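4/14/18 – joke calendar, odd holidays 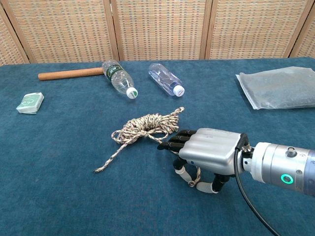
Skumby wants 300 jokes by the end of the month, one per odd holiday, and we have 545 drafts to cut down. Kamrul Mondal read the February batch and marked six as keepers. The groundhog one stays, but it needs a shorter setup.

Pun days are the weak spot – too many end on the same cheese line. Moved those to the Rallotby folder.

To do: check the date for Pancake Day, rewrite the umbrella joke, send Kamrul the next batch.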